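Catalina Montecinos built her first robot arm in a spare bedroom in Ploscombe. It dropped most of what it picked up. The second setup, which she calls Bokonari, lives in a shared workshop on Godoy Street and uses 2 arms on one aluminum rail.

She spent most of May on the wiring. The camera cables kept snagging at the wrist, so on the right arm she ran one up in a wide loop and back along the link – zip ties and straps do the rest. The pale walls came later, after light from the street door kept throwing off the cameras.

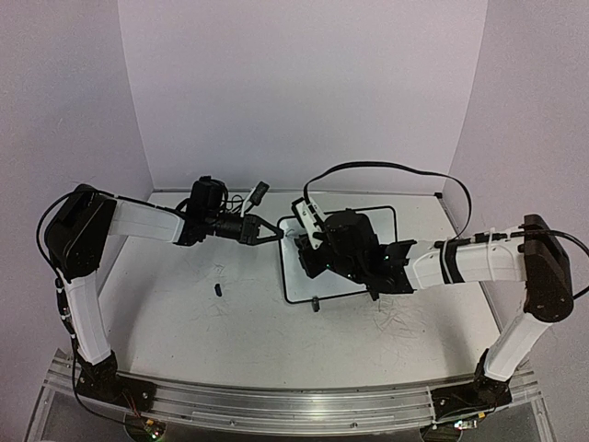
## Small parts, slow moves

Montecinos practices with small cylinders and a white board with a black border. Her target is 100 clean pickups in a row, and she is not there yet. The left arm still drifts when it reaches far out.

"I check the base bolts first," she says. "Then I blame the code."

Next on her list is a quieter power supply – the current one hums – and a proper box for the boards under the rail.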